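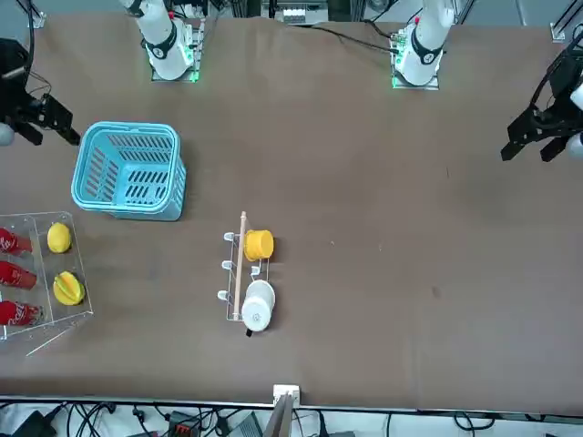

### 5. Death notices as a source

The Eresmont register holds 2449 newspaper death notices, of which 2261 give both an age and a place of birth. Notices from Brulden were entered separately and are treated in Section 9.

Schooling is recorded less evenly than family ties. Teachers are the exception, and their notices often list each post held.
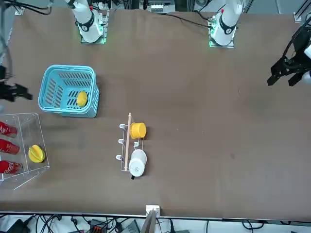 **Figure 9.** Work table with two arm bases.

Spelling of surnames was left as printed. Where a family placed a second notice, usually in March, the longer text was kept.

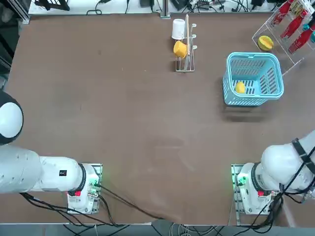
Unpaid work for a parish or school was coded under the Kakakhel scheme, without change to its headings.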